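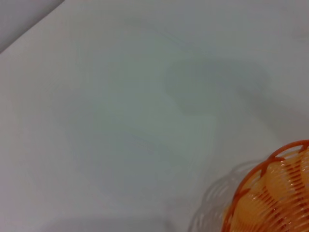 How often does the Zostell water softener need to regenerate?

With the factory settings, the unit regenerates when 3749 litres have passed through the meter, or after 30 days, whichever comes first.

Section 5: Setting the regeneration program

Close the bypass valve before you begin. Leave the drain line connected.

1. Plug in the transformer. The display shows the firmware number, then the time of day.

2. Hold SET until the hour flashes. Adjust with the arrow keys and press SET to store. The clock does not change itself for daylight saving.

3. Press MENU and scroll to HARDNESS. Enter the value from your water test in grains per gallon. If your test is in milligrams per litre, divide by 17.1 and round up.

4. Scroll to START TIME. The default is 2:00 a.m. Homes with a second softener on the same drain should stagger the start times.

5. Press MENU to exit. Settings are kept through a power failure, but the clock may need to be reset.
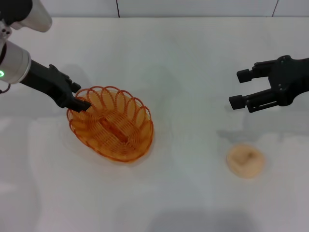
6. Open the bypass valve a quarter turn and let the tank fill slowly. Open it fully when the air has cleared from the nearest cold tap.

Note: Models with the Jasier control head show code 41 until the first regeneration is complete. No service call is required.

CAUTION: Do not start a manual regeneration with the brine tank empty. Add salt to the fill line and wait two hours.

CAUTION: Installation in an unheated garage is not covered by the warranty. Drain the unit before freezing weather.

For replacement meter cables, see Section 9.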